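Slide 1. Good morning, and thank you for staying after the coffee. My subject is a small fault in our cell at Nusstead, which takes old desktop computers apart for reuse.

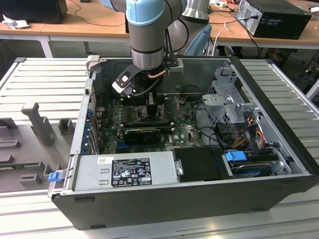
Vanov

Please let me first say what the cell must do. The computer lies on its side, open, and the arm comes from above. It must reach the processor without touching the memory slots.

Slide 2. In January we had 2 protective stops in one shift. Both came with the fingers low in the case. The log said only "force limit, axis 4". We cleared the message and went on. This was our first mistake, and I say it openly. 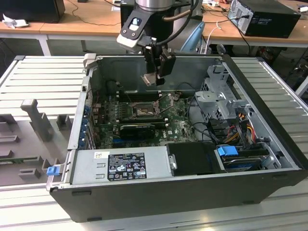

Gripper over the open case, socket without cooler.

(Speak slowly.) After the second stop we looked at the taught height. It belonged to an older case type from the Ortner list, and the difference was 2 mm. The fingers pressed on the socket frame before the controller noticed. One board was damaged. No person was hurt, but a colleague had already opened the guard to look, and the arm was still under power.

Slide 3. What we changed. Brakuma supplied a new guard switch. The speed below the case edge is limited to 200 mm per minute. A stop can now be cleared only when somebody has written down the cause.

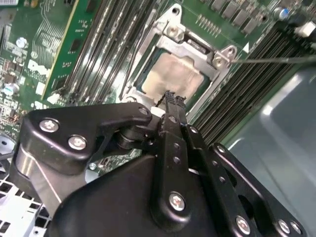 Fingertips at the processor socket, view from the wrist.

If there is time: show the log page. Questions about the switch wiring please after the session, I have the drawings with me.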